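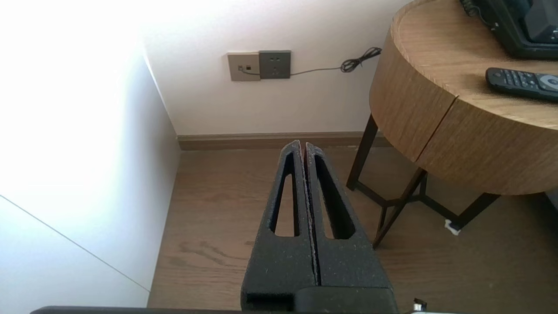
一个人住在 Bomadville 的第一个冬天

2019年1月24日

我的中文是在学校里学的,后来用得少,所以我决定每个月写一篇。如果有句子不自然,请读者原谅,也欢迎在下面留言改正。这个月我想写的题目是打电话。

我去年八月搬到 Bomadville。来以前,我以为最难的事情会是天气,或者吃饭。天气确实冷,但是买一件厚大衣就可以了。吃饭也不难,Castaño 街上有一家小店,卖热的豆子汤,一碗够我吃两顿。最难的是用外语打电话。

面对面说话的时候,我可以看对方的脸。他皱眉,我就知道我说错了,可以换一个说法。我也可以用手指东西,用手比大小。电话里这些都没有,只有声音,而且声音常常很快。我第一次给房屋管理处打电话,是因为暖气不热。我先查了字典,知道了“暖气”和“阀门”怎么说。可是对方问我的第一个问题跟暖气没有关系,他问的是我的门牌号码。我住203号。这个数字我从小就会说,那一天却说成了302。结果修理的人去了楼上,敲了别人的门。

从那以后,我每次打电话以前都要写一张纸。纸的左边写我要说的话,右边写对方可能问的话。写好以后,我小声念3遍,然后再拨号码。有时候对方真的问了右边的问题,我非常高兴,好像考试的时候看到了复习过的内容。有时候他问的是别的,我就说:“对不起,请您慢一点再说一次。”这句话我说得最好,发音也最标准,所以对方常常以为我听得懂,第二次说得跟第一次一样快。
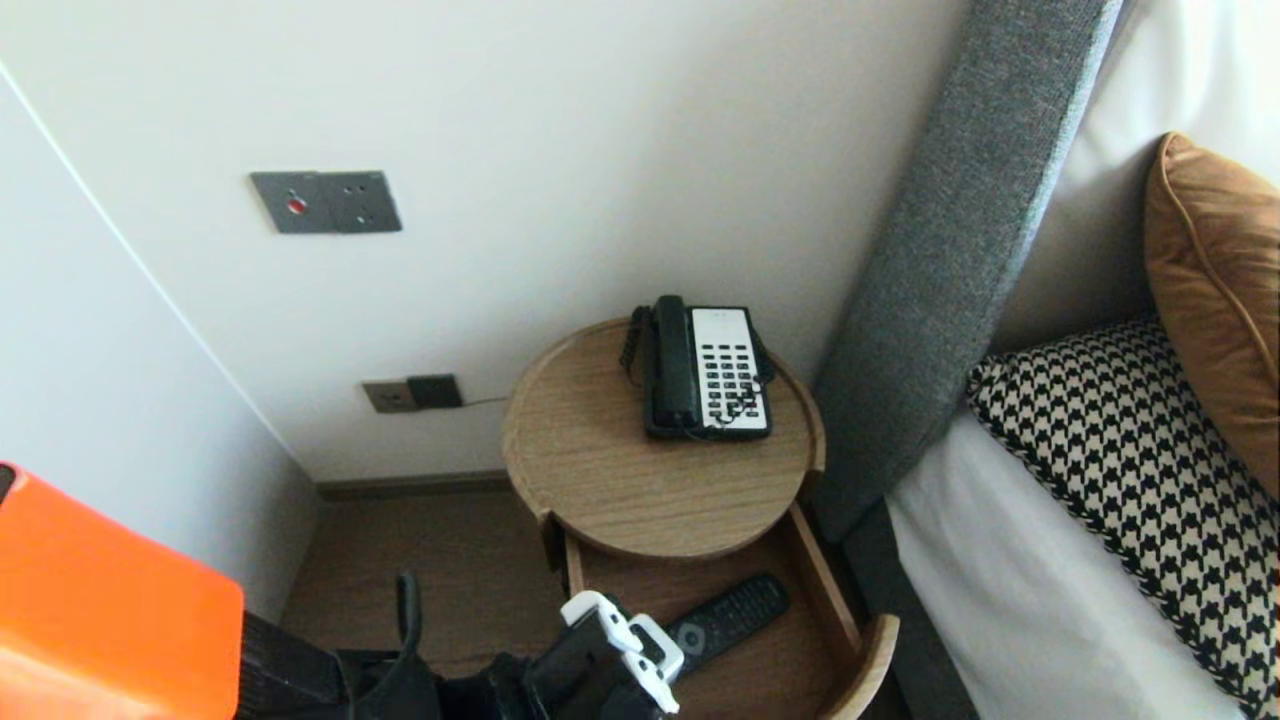
我母亲那一代人对电话的态度跟我不一样。在 Flendia 的老家,电话放在走廊里,旁边有一把椅子。电话响了,全家都会停下来听。打长途要先想好说什么,因为每一分钟都要付钱。我小时候觉得那把椅子很奇怪,走廊里没有人坐,只有接电话的人坐。现在我看见圆圆的小木桌上放一部有线的座机,还是会马上想起那条走廊。有线的电话有一个好处,就是人不能走来走去。我用手机的时候喜欢在房间里转圈,越转越紧张,纸也拿不稳。用座机的时候,我只能留在桌子旁边,纸可以放平,声音也慢下来了。这也许是我的心理作用,但是对我有用。

上个星期我打了一个比较长的电话,给一家叫 Joltard 的搬家公司。我有几箱书还放在他们的仓库里,想问什么时候可以送。我等了很久,听了很多音乐,纸上的问题都快背下来了。接电话的女士口音很重,我想她也不是本地人。我们两个人都说得很慢,都很客气,常常互相确认:“您说的是星期二吗?”“对,星期二,不是星期四。”最后她告诉我,因为地址改过,要再付50块。我本来应该不高兴的,可是我全部听懂了,所以就付了。

有一位读者上次问我,为什么不写电子邮件。我也写。不过在这里,写邮件要等好几天才有回答,打电话常常当天就能解决。还有一个原因,我想练习。我的听力在课本上是“中上”,在电话里大概是“初级”。

下面是我现在最常用的几句话,给跟我一样害怕电话的人:

“我先说一下我的情况,可以吗?”

“请您等一下,我写下来。”

“我重复一遍,您看对不对。”

第三句最重要。门牌号码、日期、价钱,都要重复。我现在说门牌号码的时候,一个数字一个数字地说:二,零,三。楼上的邻居也应该感谢这个办法。

书还没有送到。下个月我想写图书馆的借书证,办这个证也要先打一个电话。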